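4. Merging Another Person's Tree into Yours

Irano will offer to merge a tree within seconds of your importing it. Decline the offer the first time. The matching is quick and fairly good with unusual surnames, but it has no way of telling a researched line from a copied one.

4.1 Before you start

1. Open File and choose Save Backup. Give the backup a name you will recognise in a year's time.
2. Import the other tree as a separate file. Do not tick "Add to current tree", whatever the pop-up says.
3. Open Sources and sort by Type. Look at how many entries read "Family tree (online)".

Note: A tree that cites only other trees has no sources. The test file used for this guide held 2,302 people and 61 of them had a record attached. The program still gave it four stars for quality. The stars measure how many boxes are filled in.

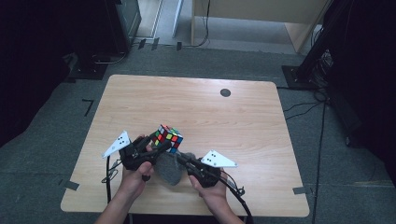

4.2 Running the comparison

4. Choose Tools, then Compare Trees. Set your own tree as Main.
5. Move the Match Strength slider to Strict. It starts at Relaxed, which will happily pair two men called John born up to 30 years apart.
6. Press Compare. Leave the window open until the list stops growing - the progress bar reaches the end well before the work does.
7. Go through the list one name at a time. For each pair, check the place as well as the date, and open at least one record yourself.
8. Mark each pair Same, Different or Unsure. Unsure is a perfectly good answer.

Caution: "Accept All" cannot be undone once the file is closed. The help page says it can. We tried it twice in version 30 and had to go back to the backup both times.

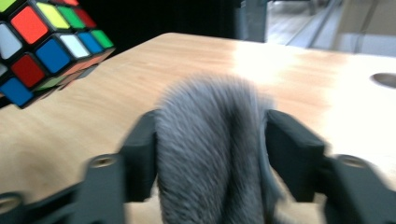

4.3 Checking the result

9. Run the Problem Report. Mothers younger than their children will show up here, and so will people baptised after burial.
10. Pick three families you know well and read them through by eye. The report won't notice a wrong person with sensible dates.
11. If a place has changed, change it back by hand. Irano tends to turn any parish it doesn't know into a larger town nearby, so Vulard becomes Jestenport.

Note: Maricruz Orozco found that her Paucar line had gained an extra generation after a merge, with no warning in the report. If a line gets longer and you didn't expect it to, compare it with your backup before you tell the cousins.

For shared files and passwords, see section 5. Corrections to this section go to Uldis Zariņš, with the version you are using and the step number.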